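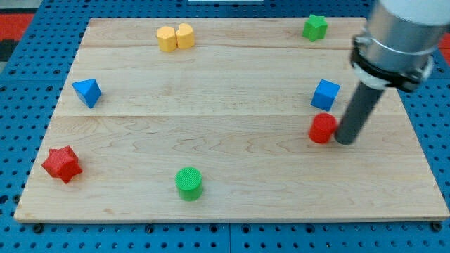
Seasonal movement in edge-glued panels

2024-04-19

A wide panel glued up from several boards behaves, for most purposes, as one wide board. The glue line does not stop the wood from taking on and giving off moisture, and it does not add stiffness across the grain. I get asked about this more than anything else I write on, usually by people who have fixed a top down with screws and found a crack in it by the end of winter.

The numbers for hard maple are well known. From green to oven dry it shrinks close to ten percent tangentially and close to five percent radially. Indoors the range is much smaller, because the moisture content only swings a few points either way. For flat-sawn stock I use a coefficient of 0.0035 per point of moisture change. Multiply by the width of the panel and by the number of points and you have the movement.

My current panel is 445 mm wide. If it goes from six percent in the heating season to ten percent in June, that is four points, and the calculation gives 6.2 mm. Quarter-sawn stock would give a little over half of that. Along the length the change is small enough to ignore.

Tala Hattar wrote to me after the last post and asked whether the figure should be applied per board and then added up. It can be, and the answer is the same if all the boards are cut the same way. If one of them is quarter-sawn and the rest are flat-sawn, do them separately. She also asked whether the glue lines should be subtracted. A glue line is a fraction of a millimeter at most. Leave it out.

Measuring

I take moisture readings with a pin meter, an old Ondico unit with a species table printed on the back. The table has an entry for maple but does not say which maple. I checked it against an oven-dried offcut and it read half a point high, so I subtract half a point and write that down. The offcut was 16 mm thick, weighed before drying and again until the weight stopped changing between weighings. A kitchen scale that reads to a tenth of a gram is enough if the offcut is not too small.

For width I use a steel rule and a pair of pencil marks on the underside, 253 mm apart. Measuring between marks is better than measuring edge to edge – the edges get planed, sanded and knocked, and then the record is worthless. I take the reading at the same spot each time and write the room humidity next to it.

Over the heating season the marks closed up by 2.1 mm. The formula, using the moisture readings from the same days, gave 2.2. I would not read much into the agreement. The rule is only good to a few tenths in my hands.

Fixing

The old answer is still good. Fix the top firmly at one line and let everything else slide. On a table I fix the center and use slotted holes or wooden buttons toward both long edges. On a shelf against a wall I fix the back edge so that all the movement shows up at the front.

Slots need to be longer than people make them. For a panel fixed at the center, each side gets half of the total, which in my case is 3.1 mm. If you do not know where in the range the wood was on assembly day, allow the full 3.1 in both directions. A 5 mm screw then needs a slot a bit over 11 mm long. I cut mine at 13.

Washers should be flat and the screw should be snug, no more. A screw driven hard into a slot is a fixed screw.

Finish

Finish slows the exchange of moisture and does not prevent it. Oil slows it very little. A film finish slows it enough to smooth out a wet week, but not a season. Whatever is used, put the same number of coats on the underside. A panel sealed on one face only will cup, and I have one from my time in Zadodbridge that still rocks on a flat surface.

Birsen Demirtaş suggests alternating the growth rings when laying out the boards, so that any cupping comes out as a ripple across the panel. I did it that way for years. Now I arrange by appearance and rely on the fixings to hold the top flat. Both work if the stock is dry.

The next set of readings is due in June, and I will add them to the table when I have them.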